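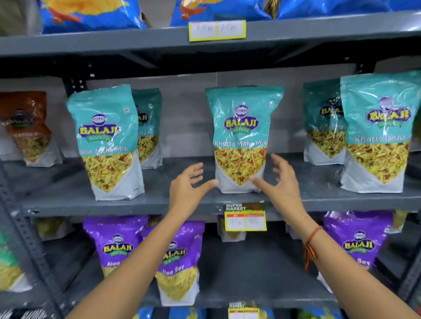

Re: [totport-riders] What to carry on the Lumanlan loop

Sidra's question was about energy gels, and my answer is that I gave them up after the June ride, when one burst in my jersey pocket and glued my door key to a bus timetable. A grown adult shouldn't have to suck supper out of a sachet. What I want at the top of a hill is salt and something that crunches, and a bag of Khatta Mitha Mix, with the yellow sev and the peanuts, covers both. You do need to tip it into something with a lid first. Try eating it one-handed into a headwind and you will be feeding the rider behind.

On 12 October 2026, Sidra Jadoon wrote:

> Hello all,
> First long one for me and I have read so many articles that I am
> now frightened of bananas. One site says I need 2,000 calories on
> top of breakfast, another says to "train the gut", which sounds
> like something you'd need a licence for. Are gels worth it? Is
> there a shop open at Plestell? And is the distance on the web page
> right, because my husband's map makes it a good deal longer.
> Sidra

Taking these in the order I feel like answering them.

The shop at Plestell is open until one, then shuts until whenever. Last year Venkatesh got there at five past and stood looking through the glass at the pasties like a dog outside a butcher's. If you leave with the first group you'll make it easily. If you leave with mine, take sandwiches.

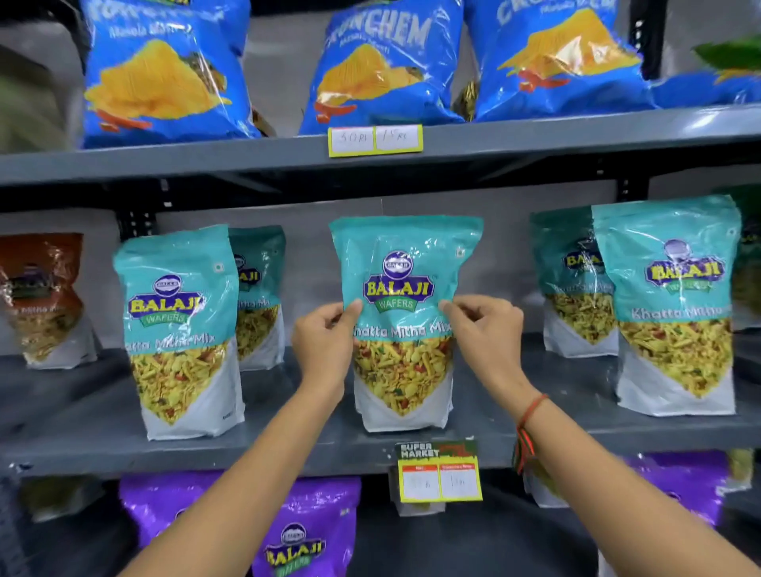 Balaji Khatta Mitha Mix, in the teal and white pouch.

On the 2,000 calories: I have no idea, and I'd be wary of anyone who has an exact number for a person they've never met. Eat a bit before you're hungry, then eat a bit more. I have a cheese roll an hour in, dates in the left pocket, and the salty stuff saved for the climb out of the valley. Farzana does the whole thing on cold boiled potatoes in a freezer bag and overtakes me every year, usually while chewing. Anisa stops for soup, a proper sit-down soup with a napkin, and still gets home before the washing-up is done.

Bananas are fine. Don't put one under a rain cape and then forget it.

As for training the gut, I think they only mean don't try something new on the day. That goes for shorts too.
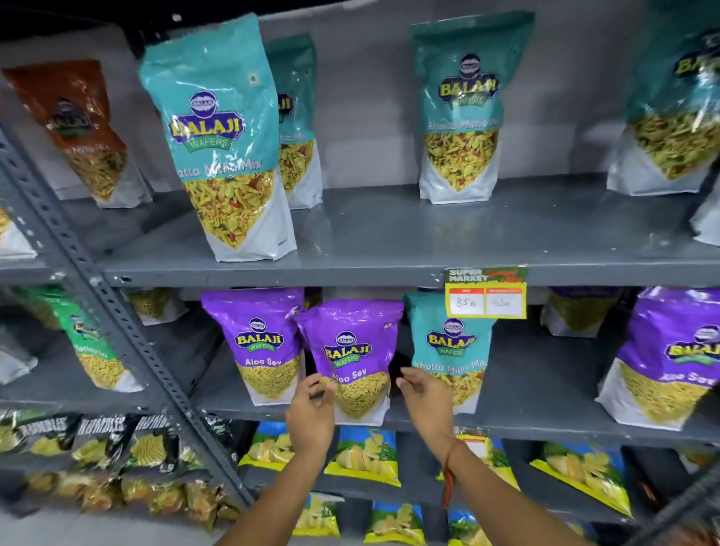 ROUTE AND DISTANCE

The web page is right and so, I'm afraid, is your husband. The page gives 92 km, measured from the car park at Plestell, which would be lovely if any of us started there. Riding out from Totport puts the extra on at both ends. Welington has been asked to change the page and says he'll do it when he finds the password.

The road by the reservoir has been resurfaced, in the sense that there is now gravel on it. Go gently on the left-hand bend after the cattle grid. Pallolel bridge is still down to one lane and the lights favour the other direction, so have something to eat handy there as well.

Could whoever borrowed my track pump please bring it on the day. It's the green one with the wobbly foot, and I know it isn't much of a pump, but I've got used to it.

Venkatesh, are you leading the first group again or is it Farzana?

--
totport-riders list
Please trim quoted text when replying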